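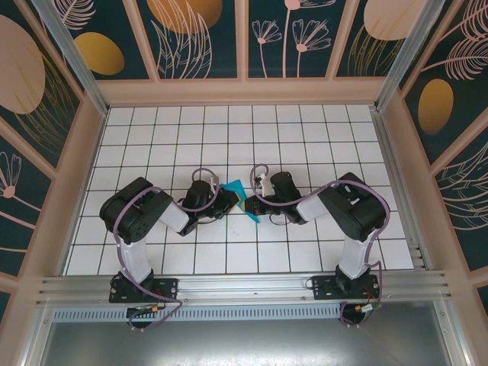 Teal cloth or paper held over white tiles

December 30, 2023

I moved from Hirach to Altthorpe seven years ago, and in all this time I have lived with other people's floors. This year, in July, I finally got a kitchen which is mine, and with it a floor of white tiles that the last owner had put down and never sealed properly. So I have spent my evenings learning about grout.

In my language we have one word for everything that fills a gap. In English there is grout, filler, sealant, mortar and caulk, and the man in the shop at Sirbridge was very patient with me while I pointed at things. I came home with the wrong one anyway. It was for outside walls and it dried grey like a pavement, and I had to scrape it out again with a small hand tool over two weekends. My knees have not forgiven me.

The second try went better. I mixed less at a time, only what I could use in 12 minutes, and I pushed it in across the corner of the tile and not along the line. Along the line it pulls out again. Then you wait, and you wipe with a damp cloth, and you wait once more. My mistake was always to wipe too early -- the cloth takes the fresh grout with it and leaves a little valley.

The cost, for those who asked me: a firm wanted 1,725 pounds to take up everything and lay new tiles. I have spent 700, and most of this was for the two rows by the back door, where the tiles were broken and I had to pay somebody to cut new ones. The new white is a bit colder than the old white. I see it every morning, my visitors do not see it at all.

My neighbour's cat, Cui, walked over the corner by the cooker before it was hard. I filled three of the prints and left the fourth.

Next is the skirting board, which I believed until last week was called a "skating board". I have bought the paint already, but the wall behind is not straight, and I must first read what people do about that. If you have done it in an old house, please write to me below -- with the name of the filler, please!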